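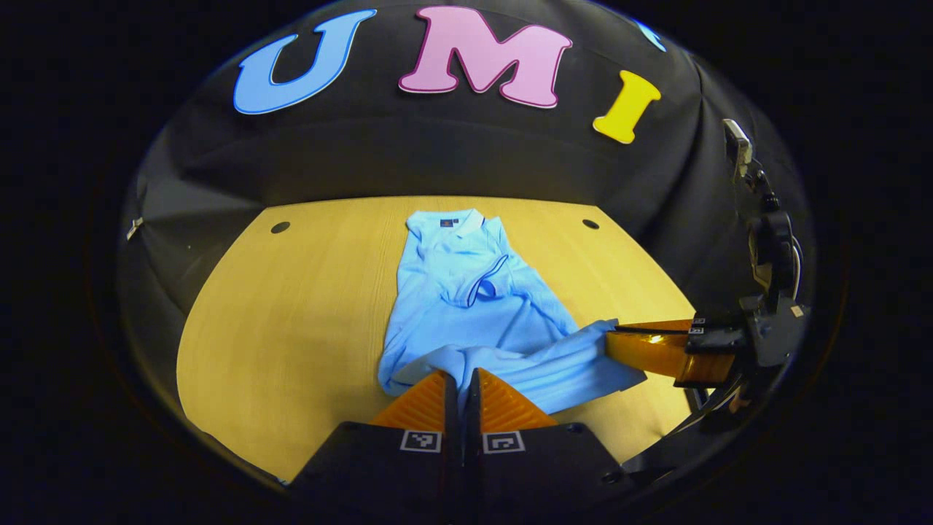 HOME LIFE

The Polo Shirt Problem
February 17, 2025

I have folded a lot of polo shirts in my life and I've been proud of maybe three of them. T-shirts I can do half asleep. Dress shirts go on a hanger and I never think about them again. But the polo sits right in the middle, with its floppy body and its bossy little collar, and it has been making me look bad since I got my first summer job at a garden center in Planville.

We wore them every day there. Mine was green and a size too big, and my manager could spot a drawer crease from the parking lot. I'd stuff the thing in my bag on the way out, and by the next shift it had a line right across the stomach like I'd been mailed somewhere.

So this winter I finally decided to learn. I cleared off the table, got out a light blue one with navy trim, and gave it a whole evening (yes, a whole evening, and I even had a show I wanted to watch).

Start with the table. I used to fold on the bed, and a bed is hopeless! Everything sinks. A plain wooden tabletop lets you slide the fabric around and feel where the wrinkles are hiding. I put the collar at the far end, away from me, and the hem close to my stomach. Some people like it the other way around. I tried that and kept knocking the collar crooked with my elbows.

Then the collar. Fold it down, all the way around, before you touch anything else. Do up the buttons too, or at least the top one. I skipped this for years and the placket wandered off to one side every single time.

Next comes the part I got wrong the longest, the hem. My habit was to grab one corner and yank, and all that does is send a big diagonal ripple up through the shirt. You chase it with your palm, it pops up by the sleeve, you chase it there, and now the collar has moved. It works much better to hold both bottom corners, lift them a little, pull toward you and set them down together. Then smooth from the middle out to the sides.

After that you flip it face down, bring each side in toward the center, lay the sleeves back flat, and fold up from the bottom in 2 passes. The collar ends up on top – if there's a logo on the chest, it should be looking at you.

Knit fabric does forgive a lot. My light blue one came off the table with a few soft creases still in it, and they were gone after I'd worn it through breakfast. My old manager would have noticed. I put it in the drawer anyway, on top, and moved the T-shirts down one.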